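The Table at the End of the Hall

I bought my first big table the year I turned thirty, and I carried it up two flights with a friend who still brings it up at parties. It was too large for the apartment. You had to turn sideways to get to the fridge! But everything happened at that table (taxes, birthday cakes, one very bad haircut), and I've been a big-table person ever since.

So when my editor asked what I wanted to write about this spring, I said tables, and she laughed, and then she said fine.

I started with Graziella Marino, who has been fixing and refinishing them for most of her working life in a shop called Prusik, out past the rail yard. I showed up at eight in the morning with coffee for both of us, and she put hers down directly on a walnut top without a coaster. I must have made a face.

"It's a table," she said. "What do you think it's for?"

Graziella has strong opinions on height, and on chairs, and especially on people who buy a table to match the floor. She thinks most families go too small. They measure the room, panic, and bring home something that seats four if everybody keeps their elbows in. Then the holidays come and out come the folding legs and the bedsheet pretending to be a tablecloth. Her own is an 80-inch farm table she got for $400 from a school that was closing, and she says she'd save it from a fire before she'd save her car.

She also told me to quit oiling mine so much. I've been doing it every month like it was a houseplant. Twice a year is plenty for the way I live, she says, and she wants me wiping off a lot more than I leave on.

Yulan Du sees it from the other side. She plans rooms for a living, mostly small ones, and she was the one who talked me into thinking about two tables pushed together. I'd always figured that was a college-apartment move. But she has done it in her own place for six years, and she swears by it: one long spread for a crowd, then pull them apart on a regular night and get your floor back. Same height, same finish, and you stop noticing the line where they meet. She does warn you not to put a wine glass on it.

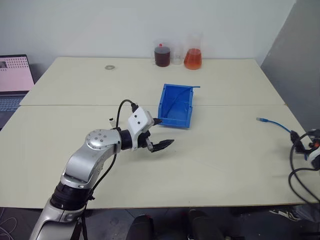

What I'd buy now

If I were starting over, I'd go pale. Dark wood is gorgeous and shows every crumb, and I have a toddler and a husband who eats toast standing up. I'd get rounded corners too, after what happened to my hip in May.

I did go look at the Hidayat, which everyone on my block seems to own, and it's lovely, but the legs sit right where my knees want to be. The Jatham was comfier. I sat at it so long that the salesman brought me a water.

Then I went home and shoved my old table against my desk, just to see. The desk is an inch taller. We've been eating that way since, with the bread on the high side.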